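Flerkholm Tool Supplies
Home > Hand-held grippers > Spares and repairs > Finger screw kit FK-2

Finger screw kit FK-2 for hand-held grippers
Item no. 2964
In stock – usually goes out next day
Pack contents: 2 finger screws, 2 lock washers, 1 small tube of thread lock, 1 hex key
Fits: Timollow hand-held grippers, two-finger, left and right hand
Replaces: item no. 1594 (withdrawn, see below)

SAFETY NOTICE – please read before ordering
Updated 2 March 2021

We have stopped selling the old kit, 1594. If you've got any left in a drawer, don't fit them. If they're already fitted, stop using the gripper and check both fingers now.

What went wrong
Screws in 1594 came from us without thread lock and slightly short. Work loose with repeated squeezing. Finger starts to tilt, grip goes soft, you squeeze harder, gets worse. On two returned units the finger came right off under load. One customer had a nasty pinch to the thumb from the linkage when it let go – skin broken, no worse than that, but it shouldn't have happened and we are sorry.

The gripper itself is fine. Fault is in our kit only. Grippers still on their original factory screws are not affected.

How to tell if you have it
– Old screws have a dull grey head, new ones are bright
– Wiggle each fingertip sideways. A little flex is normal, a click is not
– Close the jaw on nothing. Tips should meet level. If one sits higher, dont use it
– Soft stuff hides it. Foam, netting, cloth etc will still pick up with a loose finger, so "it was working this morning" is not a check. Try something rigid
– Two grippers in use? Check both, all four fingers. Several people have only done the one that felt wrong

Fitting the new kit
Power off and unplug first if yours is a wired version. Take out one screw at a time, never both together or the fingers drop out of line and you'll be re-setting them all evening. Clean the old thread with a dry rag. One drop of thread lock, no more. New washer under the head. Tighten until it stops, then a small nip with the short end of the key. Not the long end – you will strip it.

Leave for 30 minutes before squeezing anything. Full strength next day.

Keep the other hand clear of the linkage while you test. Fingers round the lower grip only, same as normal use.

After fitting
Re-check after the first day, then weekly. If a screw has moved at all, take it out and use a fresh one. Spare screws don't get reused, the lock coating goes off.

Exchange
Anyone who bought 1594 from us gets FK-2 free, post paid. No receipt needed, just the name the order was under. Send the old screws back if you can, we would like to measure them. Exchange runs to the end of April, after that please ring. Schools and workshops with larger numbers, ask for Octavio Medina and he'll sort the lot in one parcel.

Bought through Vondulis? They sold the same kit in their own bag with our number on the back. We will swap those aswell.

Not suitable for
Hyvönen grippers – thread is different, it will go in two turns and jam. We've had a few of these back. Also not for any gripper with glued fingers.

Common questions
Can I use my own thread lock? Medium strength yes. The permanent kind no, you'll never get it out again.
Can I just tighten the old ones? No. Too short, they'll come loose again.
Do I need to recalibrate? Only if the tips don't meet level after fitting.
Is the metal finger set affected? No, different screws.

Customers also bought: fingertip pads (pair), hex key set, wrist strap, carry case

Questions about this item – use the contact form or ring the workshop, mornings best.

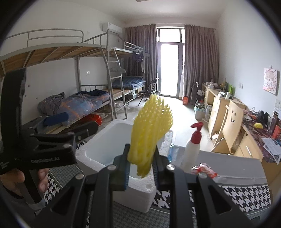 Foam fruit net held between two gripper fingers, screw heads near the tips.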